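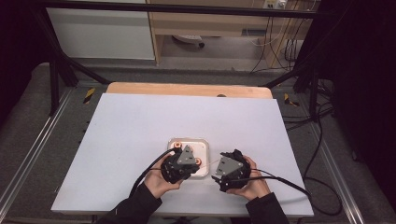
Fig. 1. Small square tray on the light board, held at one corner and one side.

Unit 2: Trays, boards and a clear work surface
Handout for the Urquhart workroom course, Shona Aitken

Welcome back! Last time we sorted our supplies. Now we get to the part I love most — setting up the surface itself.

Start with the board. A flat, pale board on top of a wooden table makes small parts so much easier to spot (try finding a clear bead on bare pine and you'll see what I mean!). Keep it bare apart from the tray you're using. Tools you aren't holding go off to the side.

Now the tray. A small one with rounded corners is a joy, as beads slide right up the curve and into your fingers. Look at Fig. 1 again and notice where the contact points are: one at the upper-left corner, one on the right side. Holding a light tray at two separate places helps keep it from spinning.

Practice for this unit
Set out your board and one tray. Move the tray from the near edge to the far edge with 60 beads in it, slowly, then back. Repeat with the Drumetti mix, which has around 700 pieces and needs the deeper tray.

Write down which hold felt steadier, corner and side or side and side. I really want to hear what you find — bring your notes in March, along with your thread for Unit 3.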